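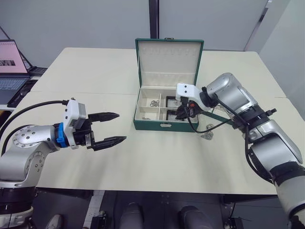
Both arms over the bench, with the jewellery box open and a necklace beside it.

Workshop tips: cables, table and small parts on a two-arm build

These notes come from the shared workshop at Lamstead, where we have been putting together a pair of arms since July. Most of them apply to any bench project with moving parts and thin wires.

Cables
Leave enough slack for the wrist to turn all the way both ways, then add a hand's width. Move each arm slowly by hand with the power off and watch where the loop goes. A loop that dangles over the front of a box will sooner or later drag on whatever lies under it. Clip it back along the arm with a soft tie, never a hard one pulled tight.

The table
If your top is made of two panels, check the join with a straight edge before you fix anything down. Ours was 2 mm out and a fine chain caught on it every time. Packing the low side with card was enough. A pale top helps you find dropped screws, but small silver things are still hard to see on it under a bright lamp.

Gripper fingers
Wipe the ridges with a dry toothbrush at the end of each session. Check that both fingers meet at the tips – hold a strip of paper between them and pull. It should drag evenly. Do this again after any knock.

Practising with jewellery
Use cheap pieces. Start with something stiff, such as a ring, and leave chains until later. Fasten the clasp on a necklace before you lay it out, or it will knot. For a tangle, put a drop of baby oil on the knot and work it loose with two pins on a flat plate. Wash the chain afterwards in warm water with a little washing-up liquid.

A box with a tall lid needs something heavy in the bottom. Stick a bit of non-slip mat underneath as well. Mark its corners on the table with masking tape so that it goes back in the same place.

Keeping a record
Theresia Kofler started a notebook for bolt checks and it has saved us a lot of arguing. Go over every joint after 20 hours of running. Write down the date, the joint and your initials. The notebook lives by the laptop and the spare pencil is in the Friday drawer.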